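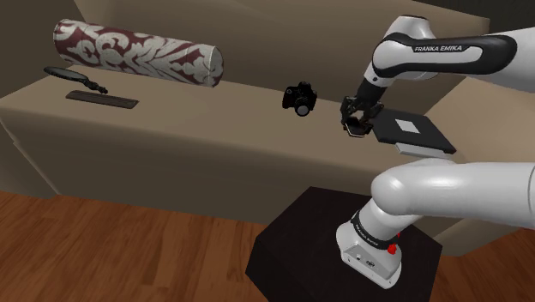 How long does the cover of a light-coloured sofa stay good if you use it every day?

With us it has stayed good for 37 weeks, with a vacuum cleaner on Saturdays and one proper cleaning in September.

I bought the Skondia three-seater from Ginero, where it was 200 euros cheaper than in the other shop in our town. Delivery was slow and the two men did not want to carry it past the front door, so my neighbour Seidu Quaye helped me on the stairs. The legs must be screwed on by yourself. The key for this is in the bag, but it is too short, and I used my own.

The seat is deep. I am 1.62 m, and if I sit fully to the back my feet do not reach the floor. My husband finds it perfect. For reading I put a cushion behind me and then it is all right. The filling was very hard in the first month. Now it is softer on the left side, where we sit the most, and you feel the difference with the right side if you lie down. I wrote to the shop about it and received a polite answer from Akosua Appiah, who advised me to change places more often. I had hoped for a bit more than that.
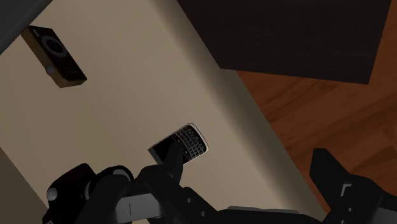

Hilde Dewulf

Cleaning: the seat covers come off with a zip, the cover of the back does not. I washed the seat covers at 30 degrees and they came out well, but putting them on again took me a whole evening and I had sore fingers. Do not use the dryer. For the back I used Bridateo foam from the supermarket. It took away a tea stain, and left a faint ring which I see only in the morning light.

A sand colour shows less dust than the dark blue one we had before. Jeans are a problem, the new ones especially.

I would buy it again for the colour and the price. For small people I would first look at the Aryee, it is less deep but the arms are higher, so a nap is not so comfortable on it. Please sit on both in the shop, and longer than a minute.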